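换掉那双 Mizuno 跑鞋
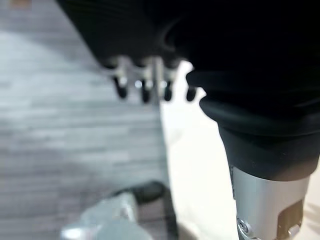
黑色机械手，指尖一排四个

上一双 Mizuno 穿了快两年，跑到 600 公里的时候，右脚外侧后跟已经磨得发亮。其实早该换，只是每次进店都挑不出想要的颜色，拖到十月才下决心。

这回还是买 Mizuno，缓震比旧的那双厚一点，价格是 118 欧，比上次贵了 14 欧。尺码没变，鞋头稍窄，我脚背不高，系到倒数第二个孔正好。鞋带偏长，打完结还剩一大截，第一天就塞进鞋舌下面了。

颜色选了深灰配米白。店里还有一双全白的，Yae Chiba 劝我别买，她那双全白的下过一次雨就再也没刷干净。Kazuhiro Koyama 倒是觉得脏了才像跑鞋。我听了 Yae 的。

头两次只跑了短的，一次四公里，一次六公里，都在 Tomham 河边那条路上。前掌偏硬，下坡时能感觉到脚趾往前顶，第二次换了薄袜子，好了不少。后跟包得很稳，没有磨脚。湿的石板路还没试过，旧鞋在那上面打滑过两回，所以这一点我比较在意。

旧鞋没扔，鞋垫拆出来洗了，留着去菜园穿。鞋盒拿来装袜子。

下周打算跑一次十二公里，早上六点半出发，Akihiko Kinoshita 说他也来，不过他上次也这么说。跑完再补几句鞋底的情况。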